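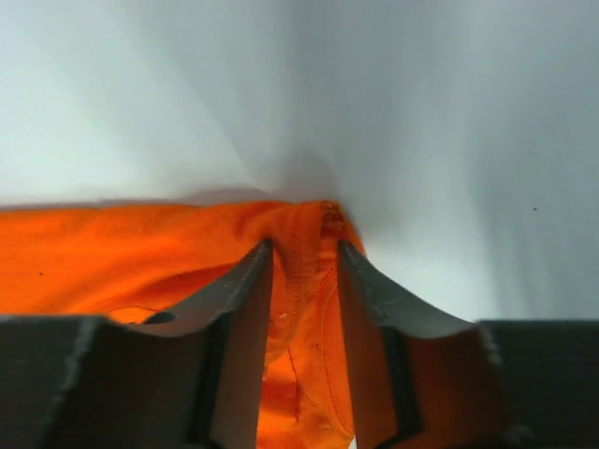 Zindcombe textile service sets out new folding and sorting standard for lightweight garments

Reading time: 3 minutes

Zindcombe Textile Reuse has published a revised handling standard for lightweight garments received at its Tallton sorting hall. The standard covers intake, surface preparation, folding and packing, and applies to T-shirts, vests, thin blouses and children's tops. It takes effect in August.

The document replaces separate work instructions that had been in use on the two sorting lines. Under those instructions, folded size varied between lines, and cartons packed on one line could not always be stacked with cartons from the other. The revised standard sets a single folded width of 260 mm for adult T-shirts, measured at the widest point after the final fold.

Folding begins with the garment face down on a plain, light-coloured surface. Pale grey was chosen for the work surfaces after a comparison of four finishes. Strongly coloured cloth shows a clear outline against it, and marks or loose threads are easier to find before the garment is turned. White garments are checked a second time on a dark board kept at the end of each line.

The standard also defines how cloth is to be picked up. Garments are to be held by a narrow fold close to the hem or shoulder seam. Lifting by the neckline is no longer permitted for knitted cotton, as repeated pulling at this point widens the collar. Sleeves are folded inwards before the body is folded lengthways, and any crease wider than a finger is smoothed out by hand before the next step.

Packing density has been fixed at 12 folded garments per layer. Layers alternate in direction so that the thicker collar edges do not build up on one side of the carton. Cartons are closed without compression – earlier practice allowed the contents to be pressed down, which left hard creases in printed fabric.

A trial of the method was carried out at Tallton over about 4 weeks. During the trial, 113 cartons were packed to the new standard and opened again after storage. Folded width, collar shape and creasing were recorded for each layer. The results were used to adjust the wording on sleeve folding and to add a separate table for garments with side seams that have twisted in washing.

Colour sorting remains unchanged. Garments are grouped by main body colour before folding, with oranges and reds kept apart from pale shades throughout. Items with signs of dye transfer are sent to the recycling grade.

Storage labels for the new cartons have been supplied by Stoyanova, whose Letia label range is already used for household linen at the site. Each label records garment type, size band, colour group and packing line.

Copies of the standard are available on request from the Tallton office. Partner collection points will receive a two-page summary with the folding sequence and the carton layout. Bedding, towels and outerwear are outside its scope and continue under existing instructions.

We use cookies to measure visits to this site. You can change your settings at any time.

Related items
Tallton sorting hall: changes to delivery hours
Guidance on preparing knitwear for collection
Household linen grades explained
Carton return scheme extended to partner sites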